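About Ikby

December 25, 2023
By Lutz Albers

Ikby is a small company that teaches and documents the care of household textiles: coats and tailored garments, bed linen, blankets, quilts and curtains. We work in ordinary bedrooms with ordinary furniture. Our written procedures are used by housekeeping teams, lettings agents and private households.

Most of the material concerns two surfaces, the bed and the inside of the wardrobe, and what passes between them.
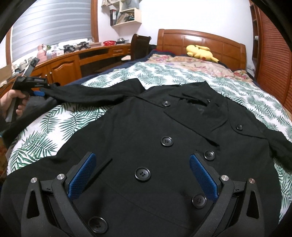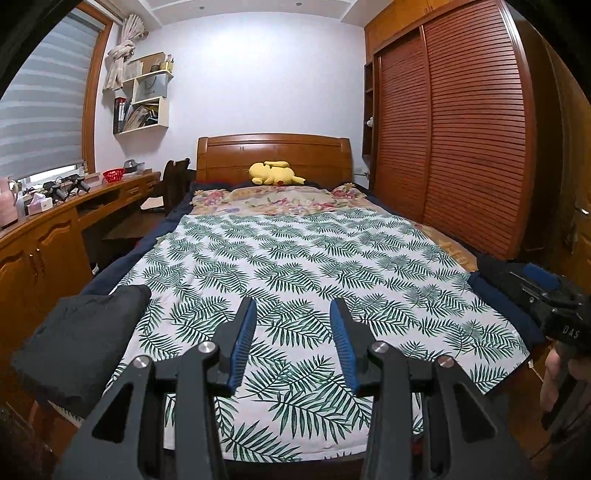

The bed is the standard work surface in all Ikby procedures. A dining table is usually too narrow for a full-length coat with the sleeves out, and an ironing board supports only part of it. A double bed takes the whole garment. It is made up before work starts, with the top cover pulled smooth and anything bulky moved to the head end. A soft surface has one fault, in that it hides creases underneath the garment, so the back panel is smoothed by hand before the front is closed over it.

What we cover

Folding and storage is the largest section of the handbook, at 44 procedures. Each is one page long and deals with one type of item. The double-breasted coat has its own page, separate from the single-breasted coat, as the overlap changes the order of work. In summary:

Lay the coat on its back, front uppermost, collar towards the head of the bed.
Empty the pockets, including any inside.
Fasten the inner button first where there is one, then the outer row from the top down.
Draw each sleeve out to its full length by the cuff and smooth it from shoulder to wrist.
Turn the collar and lapels to their natural line. Do not press them flat.
Check pocket openings. A welt that gapes at this stage will hold the gape in storage.
Fold the sleeves in across the front, then fold once at the waist. For storage longer than 6 weeks, use a hanger.

Wool coats are brushed before folding, with the nap. Buttons are tested by hand and any with a slack shank or loose thread are noted on the record card. We do not sew them on at this point; repairs are collected and done together.

Bedding is the second section, at 25 procedures. It covers sheets, duvet covers, blankets and quilts, and the order in which they are put on and taken off. Our rule for layered beds is that patterned and plain items are folded to the same width, so that they can share a shelf. A folded blanket kept on the bed goes along the side or across the foot, clear of the pillows. Soft toys are moved last and put back first. Children notice.

The third section deals with wardrobes. Louvered doors let air through and suit wool and cotton, though they also let in dust, and the slats need a dry brush once a month. Solid doors keep dust out but should be left ajar for an hour after anything recently laundered has gone in. Open shelves are for items in weekly use.

How a procedure is written

A draft is tried by two people working separately, one of whom has not seen it before. Where they end up with different results the wording is changed and the trial repeated. The limit for a page is 40 lines. Anything longer is split, and we have found that a long page nearly always contains two jobs – the original coat page, for instance, also tried to explain lint removal.

Terms are fixed across the handbook. 'Left' and 'right' mean the left and right of the person standing at the foot of the bed, never those of the wearer. 'Smooth' means with the flat of the hand. 'Press' means with an iron and is used nowhere in the folding section.

History and structure

Ikby began as the training side of Gilis, a linen hire business, and became a separate company when the hire work was wound up. The first handbook was a ring binder of laundry notes and still has its place on the office shelf. The bedding section was revised in June, mainly to bring the quilt pages into line with the blanket pages.

The record card system is called Catora. It is a plain card, one per garment, with spaces for fibre, fastenings, faults and date of last brushing. The Choi supplement, issued separately, covers silk linings and padded garments and is kept apart from the main handbook so that it can be updated on its own.

Courses are held in groups of 6 and last one day. Participants bring one coat and one item of bedding from home. Clean items only, please – we have no washing facilities on site. The handbook is included in the course fee and can also be ordered without a course. Corrections from readers are welcome and should quote the page number and the line.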